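Lists > Clisov Robotics Club > stacking > August

Re: [stacking] can task, release height and the shelf board

Posted in August, 9:40 pm, by the arm 2 maintainer 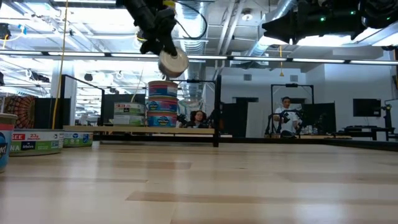 Samir wrote:

> I still think the release height is the wrong thing to tune. If the lid
> is tilted when the fingers open, the can lands on one edge and it makes
> no difference whether it was dropped from 2 mm or from 5. Fix the grasp
> first. Also, can we please settle whether a stack on the board counts
> the same as a stack on the table? The rules draft says "surface" and
> leaves it there.

Agreed on the grasp, mostly. The tilt comes from where the fingers close on the rim. The pick routine takes its height from the can type, and the flat cans and the tall cans share one entry in the table. I split the entry last night. Tall cans now get their own grip height, measured from the bottom of the can, and the flat ones keep the old value. If you pull, delete your local copy of the table first or the loader will keep using it without a warning.

I would still leave release height in as a parameter. With a level can it does matter. Too low and the can in the fingers pushes on the one under it, and the whole column shifts before the fingers open. The log shows this as a small jump in wrist load just ahead of the release event. Run 1396 has a clear one if anybody wants to look. Plot the load channel and the finger position together, otherwise it is easy to mistake for the normal contact bump.

On the board: it is not the same as the table. It is supported at the frame and free in the middle, so it gives a little under load. I put a dial gauge under the center and pressed by hand at the spot where we build the column. The movement was small but it was there, and it recovered slowly enough to show up in the next placement. Options as I see them:

- build closer to one of the uprights
- add a brace under the center
- wait longer between placements

My preference is the brace. Moving the build spot changes the reach for the arm and we would have to redo the approach points. The longer wait costs time on every can, and the Fesstead entry rules give a fixed time per attempt.

For scoring, I propose this wording for the draft: "A stack is counted if it stands on the shelf board or on the table without contact from the arm for 3 seconds after the last release." That makes the two surfaces equal for points. If people want the board to be worth more, say so on the list before the draft goes out, and suggest a number.

Mixed stacks are a separate question. Putting a narrow can on a wide one is easy and the other way around is not. The draft does not mention it. I would keep columns to one can type for this round and look at mixed ones when the grip table has proved itself.

Smaller items:

The Pliltex finger pads are wearing on the inside edge. The left one is worse. I swapped them left to right, so expect a slightly different grip until they bed in. Please do not clean them with alcohol, it hardens the surface. Water and a lint-free cloth.

Cable slack at the wrist is fine for straight descents. For the reach to the far end of the board it is close to tight at full rotation. I have limited the last joint in software for now. The limit is in the arm config under the soft stops section and should stay there until the loop is rerouted.

Do not use dented cans for timed attempts. A dent in the rim is enough to make a level placement look like a bad one, and we lost most of an evening to that already - roughly an hour of it spent recalibrating an arm that was fine.

Next step for me is to rerun the column task with the split table and the same release height as before, so only one thing changes. I will post the load plots to this thread. Samir, if you have your grasp angle script in a state where it runs on the new log format, send it over and I will use that instead of reading angles off the plots by hand.

The grip table change is on the main branch. The soft stop change is only on the arm 2 machine so far.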